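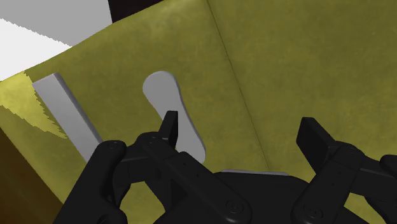

By Lorna Teague

Skitik put out a new version of its grasp planner on Wednesday, and the headline number is a big one. The Dorncombe company says the software now picks a workable grip in 90 percent of cases, on objects it was never tuned for, and that warehouse customers can expect the same.

Maybe. The tests behind that figure were all run in simulation, 2000 of them, with a simulated arm and two-finger gripper working over rendered furniture and household clutter. No results from a real arm came with the release. Skitik says those will follow in December.

The setups are at least odd enough to be interesting. One has the arm next to an olive-green sofa with a toy fighter jet lying on it, and a sofa is a harder place to plan a grasp than the bare tabletop most vendors like to show. But a rendered cushion in a simulator is often just a rigid shape with a fabric pattern painted on. If that's the case here, the planner never has to deal with a seat that sinks when a finger pushes into it. The release notes don't say how the cushions are modeled. 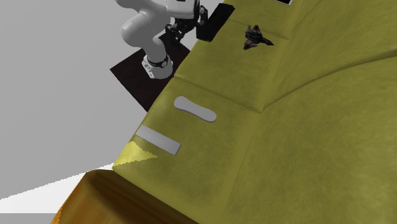

They are also vague on what counts as a success. A "workable grip" is one the planner itself scores above a set limit, which means the software is partly grading its own homework. Holding the object for three seconds, or putting it down somewhere else, is listed as a separate test, and no score is given for it.

Boychuk, which sells a rival planner, made a similar claim for its own product last year and later cut the number after customers tried it on real bins. Hallska, a parts distributor that has used Skitik's older version at three sites, said it would wait for the hardware results before upgrading.

The update is free for current license holders. New customers have to ask for a quote.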